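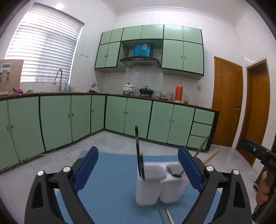

5/4/22, kitchen rules, second go

Spent the morning with Struan going over the house rules for the hand-held grippers, and I think we're nearly there. Writing them down before I forget which ones we agreed on (Lempi, shout if I've got any wrong).

Mat goes down first and the holder stands on it. Chopsticks and spatula start wherever the sheet says, and if one lands on the floor mid-take you leave it and finish. No nudging things with your foot! I've done it, Frans has done it, and it makes a mess of the log.

Both grippers open before you call start. Fingers get wiped every 3 takes, pads checked for lifting at the corners. Struan wanted every 2 but we'd be there till August.

Nothing on the burners gets touched unless it's on the sheet, lids included. Cables stay against the base of the cabinets — I'd like that one in bold in the Arkby copy, as it's the only one that could put somebody on their back.

Still arguing over failed takes. Kalevi says bin them, I say keep and tag them. We're at 434 and the target is 500, so it matters a bit. I'll ask Raimo tomorrow what they did at Standley.

To do: print the sheet bigger, find more tape for the mat.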